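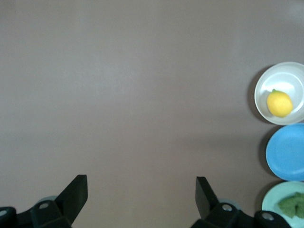

Plindeck Tabletop Picking Bench – what's in the kit and what to budget for

I put the Plindeck together for people who want an arm that can sort and plate small items on an ordinary table, without taking on a whole production line. I sell it from my workshop in Fatthorpe, and most of the emails I get are about money and space, so I'll start there.

The full bench is £2,856 plus VAT. That gets you the two-finger gripper, the wrist camera and its bracket, the mounting plate, all the cabling and a tabletop in the plain mauve-grey finish. The arm is extra! I know that catches people out, but plenty of you already have one and I'd hate to charge you for another. If you've got your own table as well, the kit without the top comes down to £2,210.

The gripper

Two black fingers with flat, angled blades, bolted on at the base so you can swap them with a hex key. The jaws open to 80 mm, enough for a lemon or most other fruit you'd pick up in one hand. Big grapefruit are pushing it. I keep spare blades on the shelf and I'd put a second pair in your first order – they do get knocked about while you're learning, and paying postage twice is annoying.

The camera

It sits at the wrist and looks out past the fingers, so you'll always have the tips of the gripper along the bottom of your view. I like it that way (you can see exactly how the blades sit against whatever you're going for), but if you need to see the whole table at once you'll want an overhead camera too. Leave a bit in the budget for a decent stand.

The tabletop

Smooth, flat and no pattern at all. I tried a woodgrain one early on and went off it quickly. Coloured dishes show up nicely on the plain top: a white bowl, a sky-blue plate, even a pale mint-green one. I don't supply crockery, so use whatever you've got, though I'd go for shallow plates to begin with and move on to bowls once you're happy with your approach angles. A raised rim is easy to clip.

The top is 800 mm deep and fits the Rustik steel frame, or any sturdy table you can clamp to. Please measure your doorway first. It comes in one piece and it won't bend round your stairs.

Things people forget to budget for

Spare blades, as above.
A proper emergency stop within reach of where you'll be sitting.
Lighting. A soft lamp off to one side is fine, but dishes throw shadows on the table and you may want a second one to even things out.
Food! If you're practising with real fruit and greens you'll get through more than you'd think. Lemons keep well, leaves don't.

Lead times

Kits without the top usually go out within the week. Full benches take longer, as I make the tops in batches. The Llanos gripper adaptor has been back in stock since April, so if your arm needs one, say so when you order and I'll pack it in the same box.

Prices checked Wednesday, August 21, 2024. Delivery is quoted separately, so send me your postcode and I'll work it out.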